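Bench notebook, Rennie, Tembridge room
June, Wednesday
Work order 2257: wrist camera remount, neck check, 1000 hour service on both arms

8:40. Powered up from cold with the e-stop in, then released. Controller came up without faults. Hour counter has gone past 1000 so the service is due whatever else gets done today. Battery swapped for the spare because the one that was in it had been left off the charger over the weekend.

Reason for the work order is the wrist camera. Last week the reach target kept landing low and to the left of the door handles, and the error changed depending on which way the wrist was rolled. A plain calibration error should stay put in the hand's own coordinates. One that moves with roll sounds like something loose, or the cable pulling the camera over.

Wrist camera mount

Took the cover off. Two of the screws on the Gurley bracket were finger-loose and the other two had no threadlocker on them at all. Paint witness marks from the last service were out of line on both loose ones. Cleaned the threads with isopropyl, put blue threadlocker on all four, did them up in a cross pattern with the small torque driver. New witness marks in yellow.

The cable was the second problem. It had been cable-tied to the wrist housing right behind the connector, no slack, so every time the wrist rolled past halfway it tugged on the plug. Re-routed it along the outside of the forearm with a service loop and moved the first tie back to the next anchor point. Rolled the wrist by hand with the brakes off, end to end, several times. The loop opens and closes without catching on the cover.

Put the cover back on and jogged the arm low between the chair and the desk to look at the stream with mixed near and far stuff in view.
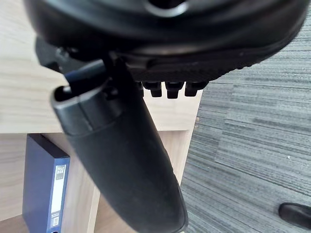 Focus on this lens is set by a ring and a grub screw, and the grub screw was fine, so I left it alone until I had something to judge by. I don't like using the printed chart for a first look because the chart is always at one distance. Ordinary furniture is more use to me. The file box in the pedestal is the handy bit: FILE BOX reads without any effort at that range, and the small tabs under the chair seat can be told apart. The mechanism on the left under the seat is soft. I can live with that much at the near end, given the camera's job is handles and spines at arm's length. Focus ring left where it was. Exposure is still on auto, and with that much black plastic in view I'd rather have it fixed before anyone collects anything. Added to the list at the end.

Hand-eye calibration

10:15. Ran the Brulinel routine with the board clamped to the bench. First attempt stopped partway with a "board not found" on the low poses. Ceiling lights were reflecting off the board. Tilted it back slightly and ran it again, went through to the end.

Compared the new result against the stored one. The translation had shifted by 9 mm, nearly all of it sideways, and the rotation had moved as well. That is more than enough to account for missing a bar handle. Saved the new file, kept the old one with "pre-remount" in the name. Please don't delete it, I want to go back over last week's logs with it.

Checked by touching the corners of the board with the fingertip pointer at three different rolls. All landed inside the corner square. Error no longer changes with roll, so I'm calling the bracket and the cable the cause and closing that half of the work order.

Arm service

Followed the 1000 hour sheet, both arms, shoulder down to hand.

- Covers off, dust blown out. A fair bit of carpet fluff in the elbows, more than at the last service.
- Connectors pushed home one at a time. None moved.
- Fasteners at the shoulder and elbow flanges checked with the torque wrench. No movement on any of them.
- Brake test, each joint in turn. All held.
- Warm-up cycle with the temperature page open. Alarm limit on the joints is set to 55 degrees. The left elbow is the warmest of the lot, as it was last time, and settled well short of the limit.
- Hands: finger pads wiped, tendons looked at under the bench lamp. No fraying. Fingertip on the right index is getting shiny and will want replacing next time, order one now.
- Zero positions checked against the scribed lines. Right wrist was off by a hair, re-zeroed it.

Forgot to put the left elbow cover back on before the warm-up cycle and had to stop and do it. If you are using the printed sheet, the covers step is on the back of the page and easy to miss. I have written it on the front in pen.

Neck and head camera

13:20. The neck pitch had been reported as drooping. With the head commanded to the steep look-down angle I put the digital level on the head plate and left it there over lunch. It read the same when I got back. So no droop under static load. What I did find is that the look-down preset had been edited at some stage and the saved angle was shallower than the one on the setup sheet. Put it back to the sheet value and locked the presets page.

Then a working check at the oak cabinet with both arms out in front. What I wanted from the head view was the whole of the door opening and both hands at the same time, without having to move the neck. With the centre door open, the shelf and the blue binder lying on it are in view, both hands are in, and so are the handles on the doors either side. The torso takes up a bit of the bottom edge, no more than it should at that angle. The desk behind and the panel screens come in at the top, so there is margin to pitch down a touch further if anyone needs more floor. I'd leave it. 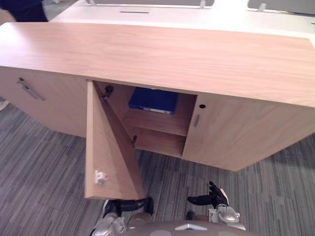
Cabinet approach distance

The base position for this cabinet was taped on the carpet at some point and the tape has since lifted. The striped tile makes it hard to see where it was. Re-measured from the cabinet front using the setup sheet and put down new tape, white this time. Park the base with the front edge on the tape, and check the door swing by hand before enabling the arms. The centre door opens to the left and out towards the robot, so the left hand has to start low and outside of it.

The white catch on that door is stiff compared with the others. If the pull force threshold trips on the first go, try the door by hand before touching the threshold. I put it back to the default, somebody had nearly doubled it.

Chair goes back under the other desk when finished. It was inside the arm envelope when I started.

Still open

- Fix the wrist camera exposure and write the value on the setup sheet.
- Order right index fingertip, and more blue threadlocker, bottle is nearly done.
- Find out why the spare battery reports a lower cycle count than its label.
- Ask Brulinel whether the bracket screws are meant to ship with threadlocker. The manual only gives a torque.
- Re-run last week's handle log against both calibration files.
- Recheck the yellow witness marks after a few days of running.

Left powered down at 16:05, e-stop in, arms in the rest pose, both batteries on charge. 2257 stays open until the exposure is done.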